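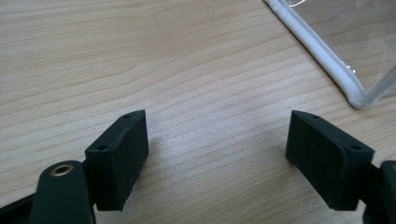

Notes on collecting 200 gripper demos at a kitchen-height table

Posted in: data, manipulation

I set myself 200 demonstrations of one task in January and kept 184. The task is dull on purpose: pick up a small item from a bare table, move it to a target spot, let go, back off. The policy I want to train is small, and I would like to know what it learns from a narrow set before I feed it anything wider.

The tool is the hand-held one I have been calling Skovumano in the repo. Two black pads face each other at the end of a linkage, the camera sits behind them and looks out over the work, and a trigger closes the pads. I run it with my right hand and keep the left off the table. A left hand that wanders into view in half the episodes becomes a feature the model can lean on, and I would have to remove those episodes anyway.

Start pose

Every episode starts with the pads fully open and nothing between them. I hold still for one second before the first move. The hold gives the pose tracker time to settle, and it gives me a clean place to cut. On the first day I skipped it when I got tired, and those episodes all needed trimming by hand. Trimming took longer than recording.

I also want bare tabletop in view at the start, with the item off to one side or further back. If the item always begins centered between the pads, the model can get a low training error by driving straight ahead and closing. I tried this with an early batch of 50 and the trained policy did just that, with great confidence, wherever the item was.

The table

Pale wood with a fine wavy grain. The grain helps tracking, as there is texture at every distance. The sheen does not. Overhead light leaves a bright patch in the middle of the table, and the patch moves as the tool moves. Locked exposure was better than auto. With auto, the brightness jumped each time the pads came close to the surface, and the jump lined up with the grasp almost every time. A model will happily use that as a cue.

Clear plastic on this wood is its own problem. At the far side of the view you mostly get a few reflections and a white rim, and the grain shows right through the rest. My segmentation script, Kushnir, found the rim and called everything inside it table. I have stopped using its masks for anything transparent and label those by hand.

What I threw out

16 episodes did not make the cut. 9 were tracking losses, nearly all from turning the wrist too fast on the way back. The others were my own errors: a late trigger, a bumped table, a release above the target instead of on it. I kept the slow, clumsy grasps that still finished the task. Recovery from a poor approach is worth having in the set.

Format

Episodes are stored in the Windmont layout: one folder each, video plus a table of poses and pad width, all resampled to one clock. Check the pad width column before anything else. Mine had a fixed offset for the whole first session because I zeroed it with the pads slightly open. It was easy to correct — subtract a constant — but the loss curve gave no hint of it.

Next

Same task, second table, darker surface, no change to the tool. I will train on the first set alone, test on the second table, then mix the two and test again. The recording script is in the Zulthorpe repo under tools. It needs a free disk and a full battery, and it does not check for either yet.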